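The Guest Book at Brondside

We bought the house because of the porch. I'll say that up front, before you hear the rest and decide I'm a lunatic. It wrapped around three sides, it had a swing, and from the swing you could see the lake if you leaned a little. My husband leaned, I leaned, and by the end of the week we owned a bed and breakfast at the far end of a private lane called Brondside.

The previous owner left us a box of keys, a waffle iron and the guest book. She also left us the neighbors, but she didn't put those in writing.

There were five houses on the lane counting ours, and all of them shared the gravel. I mean that legally. You could look it up in the deed, where somebody had typed "the gravel, its upkeep and its enjoyment" and everybody had signed. I thought it was charming. I read it out loud to my sister over the phone.

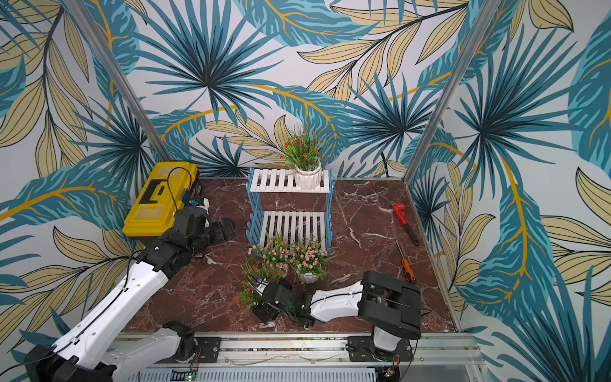 The first bill came in April, folded once and pushed through our mail slot with no envelope. It was for $3,442, and under the figure somebody had written "wear" in green ink. I flipped it over to see if there was more on the back. There wasn't.

So I walked it over to the lady next door, the one with the geese, because she'd waved at me twice and I figured that made us friends.

"Oh, that's your wheels," she said.

"My wheels?"

"Your guests' wheels. The suitcases too. They drag."

I told her I'd never heard of charging a person for suitcases. She said the last owner used to carry them up from the road herself, every one, and had lovely arms. Then she gave me a dozen eggs and shut the door, and I stood there on the shared gravel trying to work out whether I'd been threatened or welcomed. They were goose eggs. They made a terrific waffle.

My husband wanted to call a lawyer. I wanted to bake something. We've been married long enough that we did both, and the lawyer cost more than the butter and told us less. He said that enjoyment was a difficult word.

I took lemon bars to all the houses. The man at the bottom of the lane took his plate without opening the screen door any wider than the plate, which is a skill. The couple with the boat asked whether there were nuts. And at the blue house, the one right across from us, there was a note taped up that said NO DELIVERIES, so I sat down on the step and ate one of the bars myself — it was hot, I'd walked a long way in the wrong shoes — and then the door opened behind me.

He was about ninety, and he had a green pen in his shirt pocket.

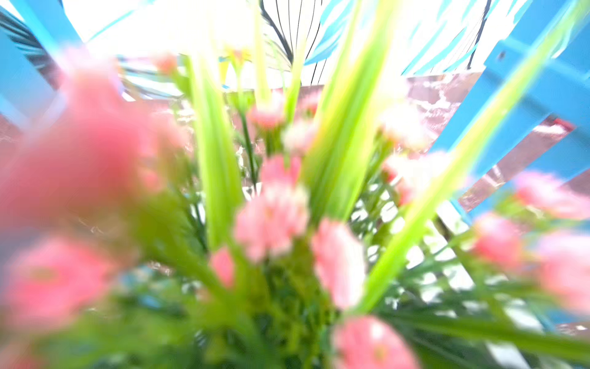
"You're the hotel," he said.

"Bed and breakfast."

"What's the difference?"

"Well, we only have 3 rooms. And I talk to people."

He thought that over. He asked what I charged for the talking, and I said it was included, and he sat down next to me on the step, a piece at a time, the way old men do, and helped himself to a lemon bar. I asked him straight out if he'd sent me the bill. He said of course he had. He'd sent one every spring for 40 years, to every owner of that house, and not one of them had ever paid it or come over to yell at him either. The one before me had just stopped looking out of her front windows.

"So it's a joke?" I said.

"It's an invoice," he said.

I should have gotten up. I had sheets in the dryer and a couple from Ohio due at four o'clock. But he'd started telling me about when the porch was built, and how his wife used to sit on the swing over there before it was anybody's business, back when the two houses belonged to one family and there wasn't any lane, only grass with two ruts in it. She was the one who'd wanted gravel. She'd picked it out herself, pea size, kind of a honey color, and she raked it every evening like somebody combing a kid's hair. After she passed, he sold off our house and kept the rake.

I looked at the gravel. I'd been driving over it for months and couldn't have told you what color it was.

"How do you come up with the number?" I asked.

"I count the cars."

"That many?"

"I round up for the trucks."
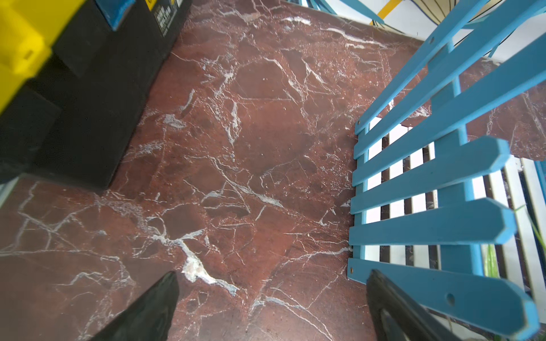
PART TWO: CHECKING OUT

I didn't pay him. I want to be clear, since my sister tells this story and in her version I write a check with tears running down my face. What I did was put a card in each of the rooms, next to the one about the hot water. It said that guests were kindly asked to lift their luggage between the gate and the porch, and that if they saw a gentleman raking, they should say good evening.

Most of them did it, too! You'd be amazed what people will do if there's a card. The Ohio couple carried theirs between them like a stretcher. A bachelorette party took off their heels, which I hadn't asked for and which must have hurt like anything.

He never mentioned it. He did move his chair, though. It used to be around the back by the woodpile, and one night it was out front facing us, and after that it stayed.

The next spring I listened for the mail slot. My husband said I was being ridiculous, hanging around the hall in my robe with a coffee. But the bill came, one fold, no envelope, green ink. This time it was for five dollars.

Under the figure he'd written "trucks."

I went and got my purse. 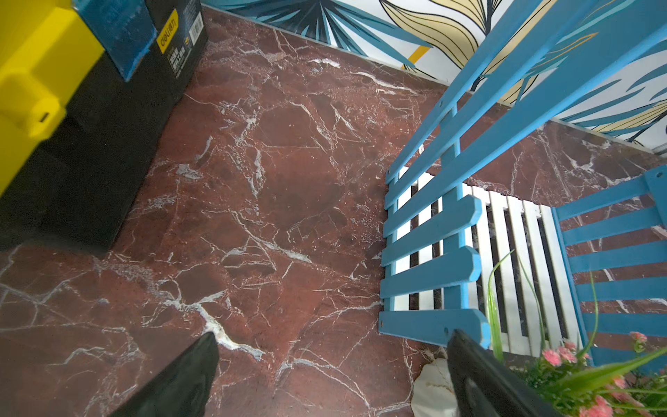
From the Brondside stories. Posted 21 September 2021.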